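Innes Niven
24 December 2019

1/ Short thread on drain holes, prompted by three weeks of revising a spec sheet for Podo. Kitchen stuff only. Roof drainage people, please look away.

2/ Water does not leave a small hole just by having weight above it. Surface tension holds a film across the opening, and the narrower the hole, the more head you need to break it.

3/ For clean water and a 1 mm hole you need up to 30 mm of depth before it lets go by itself. At 3 mm that drops to 10 mm. Touch the underside with a wet finger and both figures fall a lot.

4/ So a fine grid keeps small grains in and also keeps a thin layer of water in. Rice sits in it. Pasta does not care.
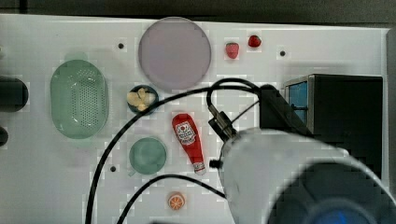 Toy kitchen set. Mint-coloured oval colander on the left, small holes, raised rim.

5/ Open area matters more than hole count. The Usano drawing I was sent has 263 holes at 2 mm. That comes to 826 square mm. Going to 3 mm on the same centres gives 1,859. Same tool, longer pins.

6/ Catarina Tavares asked whether slots would do better. For flow, yes. For lentils, no. A slot passes anything thinner than its width if it lands edge on, and lentils are flat.

7/ Rim height has no effect on drainage at all until you pour faster than the base can clear. Then it is the only thing keeping your peas out of the sink.

8/ Flat bases are the usual fault. A 2 degree fall towards the edge costs nothing in moulding and clears most of the leftover film. Wilma Drummond has been saying this since the Mondport job and was ignored there too.

9/ Feet: 6 mm minimum. Less than that and the base sits in what it has just drained.

10/ Test I use: pour in 1000 ml, wait 30 seconds, weigh the colander, subtract the dry weight. Repeat five times and drop the first result. Numbers for the revised part in January.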